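Blog > Robots > Reading notes and small tests

What the wrist camera learns from plain boxes

We use cookies to remember your settings. By staying on this page you accept them.

In June I finished the part of my work that I was most afraid of, and I want to write it down before I forget how it went. The question was simple: can a policy learned from demonstrations hold a box at the correct place when the box has nothing printed on it?

Most of my earlier data came from packages with labels. The model, which I call Mivel, did well on them. Then I gave it plain boxes, and the success rate went down so much that I first looked for a broken cable. The cable was fine. Mivel had learned to look for the print and to close the fingers at some distance below it. Without print it had nothing to measure from.

So I recorded a new set, which I named Bulleo. It has 763 demonstrations, all with boxes without text, on surfaces which are not friendly for a camera. I was strict about the surfaces. A gray table is too easy, every edge is clear there. Polished stone is much worse, with veins that look like edges and reflections that move when the wrist moves.
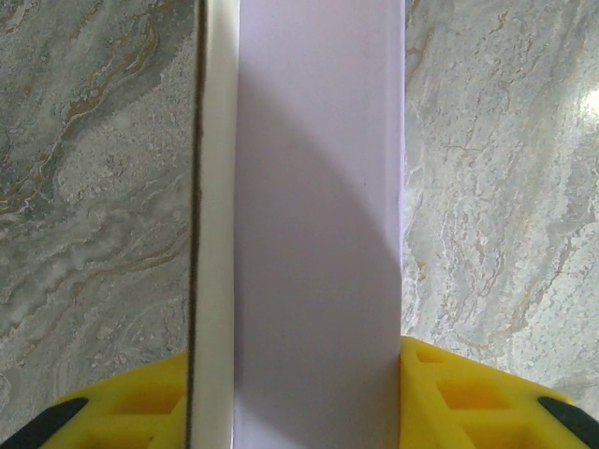

Why not simply add a depth sensor?

A depth sensor would help with the edges of the box, but shiny stone often gives it wrong values, and I wanted a method which works with one cheap color camera.

The method itself is small. During training I take each demonstration and change the brightness in large soft regions, so that a shadow can lie over any part of the box. The position of the fingers stays the same, and the model must give the same action for the changed picture and for the original one. There is a second loss which punishes a difference between the two. I borrowed the idea from people who work on driving in the evening sun, and I only made the regions bigger, because from the wrist a box face can fill a large part of the view.

I trained 3 versions. The first had only the old labeled data, the second had the old data and Bulleo, and the third had both and the shadow loss. Each one made 700 grasps on the test bench at Prorka, where I was allowed to use the arm in the evenings. A grasp was good when the box was lifted straight and did not turn between the fingers. The first version had 321 good grasps. The second was clearly better and the third was better again, but I do not give these two numbers yet. I found a mistake in how I marked the boxes that turned only a little, and I have to go through the videos one more time.

What I can already say is where the third version still fails. With tall boxes it sometimes closes too high – I think it does not know how far the box continues outside of the view. Soft fingers forgive a lot here, they bend around the side and the box stays, but then it leans during the lift. I tried to give the model the height of the wrist as an extra input. It helped for boxes of one size and made the others worse, so I took it out.

The next test will be on Badawi, the older arm, which has more play in the joints. If the method works only on a precise machine, I would like to know this before I write the longer report. The training code is not cleaned up yet, and the comments in it are half in my own language. I will put it online when I have translated them.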